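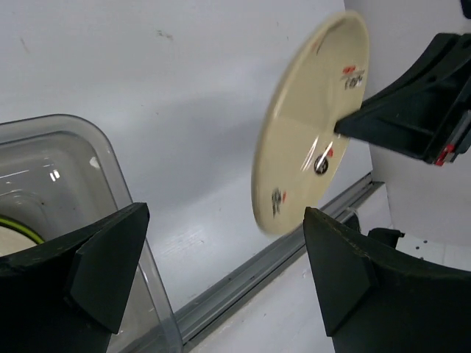 Search tips Search Go

Plate practice for a two-arm setup: tips from the club bench

These come from the Skulari student robotics club, where our June project was moving plates in and out of a clear plastic container with two arms. Most of them cost nothing.

Start with plates you don't mind dropping. Ours came out of a kitchen giveaway pile, and of 39 we still use 35.

Pinch a plate by the edge, with the fingertips well past the rim. If the tips only catch the rim itself, the plate swings as soon as the arm speeds up. Close slowly and stop when the plate quits sliding. More force just chips it.

A plain plate on a pale background is hard to line up on a monitor. Printed marks help. If yours are blank, put a dot of permanent marker near the edge and turn the plate so the dot faces the camera.

Clear containers throw glare. Move the lamp to the side before you start changing camera settings — we lost an evening that way. A sheet of baking parchment taped over the lamp's diffuser softens it too, as long as it's a cool LED.

For handing a plate from one arm to the other, park the receiving fingers open and still, and let the holding arm do the moving. Aravind Venkataraman wrote our first handoff routine with both arms moving, and we scrapped it after 7 tries. The Plenov script on the club drive is the one to copy. Set speed to 65 percent or lower.

Wipe the fingertips with a barely damp cloth between sessions. Dish soap film makes them slick, so rinse plates twice and dry them fully.

Check the bolts on any aluminum rail once a week. Ours work loose at the ends first.

Stack plates with a paper towel between each one. The spare towels are in the drawer under the monitor.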